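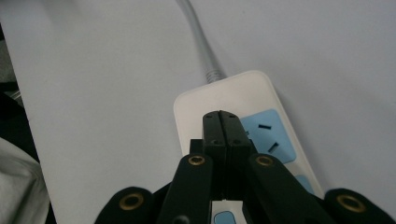 Grease the pivots before they ask for it

I look after the hand-held grippers at our little shop in Clisville, and I have one opinion I'll bore anybody with: we fuss over the fingers and ignore the pivots. Fingers get all the love! Somebody scuffs a fingertip and there's a message in the group chat before lunch. Meanwhile the linkage arms, the parts doing the real swinging, go months without so much as a wipe.

I get it, the fingers are what you look at all day. You close them, you check that the seam between them is nice and straight, you go and pick up a power strip or whatever is on the table. If the seam looks good you figure the tool is good. But a seam can look perfect with the fingers shut and the arms still have slop in them (wiggle each one sideways with your thumb, you'll feel it right away).

The Stolteck sheet we work from says to check the pivots every 500 closes. I think that's too long for black plastic arms, and I've been doing mine at 285, an odd number that happens to be almost a full Wednesday of work for us. It takes me 2 minutes. Cloth, a dab of grease, wiggle, done. My friends over at Hopkin think I'm overdoing it, and they also buy a lot more arms than I do, so there you go.

My other gripe is screws. People crank down the finger screws like they're putting a wheel on a truck, and then the Walla inserts crack and I'm the one digging through the parts drawer. Snug is fine. Put a little paint mark across the head if you're nervous, and look at the mark in the morning before you reach for the driver.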